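Munshi 2 – unlocked Android phone, 196 grams

In stock again as of Thursday. Ships from Clotelier in a plain box.

The Munshi 2 is the phone for people who have been meaning to replace their phone since the last Munshi. It makes calls. It gets texts. It runs the apps you already have and a handful you will delete on the first evening. If you were hoping for a screen that folds, we sell a very nice wallet in the accessories section.

You may remember that we had this phone listed in September, then didn't, then did for an afternoon. The maker changed the part number without telling anyone, our system decided it was a different phone, and the page went away while the two of them argued. Same phone. Same price. The part number now ends in a B.

What you get

The phone, a charging cable, a SIM pin and a quick start booklet in which the English section is on the last page. No charger in the box. We'd love to say something stirring about the planet at this point, but the charger was left out to hit the price, and we do sell one. 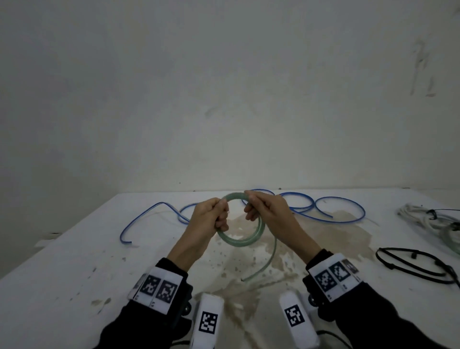 Taking up the loops by hand.

Battery

One full day of normal use, and a good part of the next if you keep the brightness down and stay out of group chats. Charging from flat to 40 percent takes a lunch break, provided you take a proper lunch break. Wireless charging is not supported, whatever the forum says. The person on the forum has a different phone.

Screen and camera

The screen is bright enough to read outdoors and flat all the way to the sides, so screen protectors fit it and stay on. Colors come set to Vivid, which makes every face look recently back from the beach. Switch to Natural under Display and things calm down.

The main camera is good in daylight and decent indoors. At night it tries very hard. There's a second camera for close-up shots that you'll use twice, once on a flower and once on your own thumb.

Networks

Sold unlocked. It works on all the big US carriers and on Cindimley prepaid, but Cindimley customers need to enter the data settings by hand the first time. The settings are printed on the card that comes with their SIM, in gray on lighter gray. Bring a lamp.

Dual SIM, one physical and one electronic. You can't use two physical cards, and no, not even if you trim one.

Software

Android with the Rakelico launcher on top. Rakelico moves the search bar to the bottom and puts a weather panel one swipe to the left, and opinions on both are strong. It can be switched off in Settings under Home Style – the phone will ask if you're sure, and then ask again after the next update.
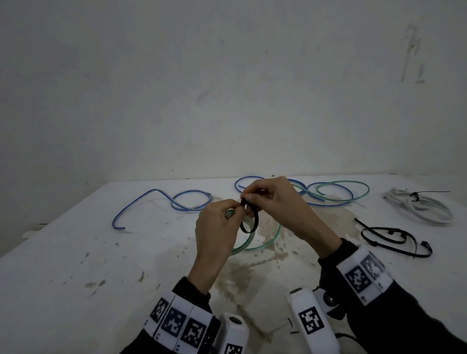

Updates are promised for three years from the launch date, so not from the day you buy it. Security patches arrive every other month and have mostly kept to that, with one gap over the summer that went unexplained. We passed on your emails. We got the same reply you did.

Color choices

Slate, Fog and Moss. Slate and Fog are both gray. Moss sold out first last time and is the one we have the fewest of now, so if you want it, this would be a poor week for thinking it over.

Returns

Send it back within 30 days in the original box for a refund. Please sign out of your account first. A locked phone is a paperweight to us, and we have enough of those in the back to hold down a lot of paper.

Customer rating: 4.1 out of 5, from 1,627 reviews. The one-star reviews are mainly about the charger.

Related items: Munshi 2 clear case, Munshi 2 screen protector (two-pack), Clotelier wall charger, Cindimley prepaid SIM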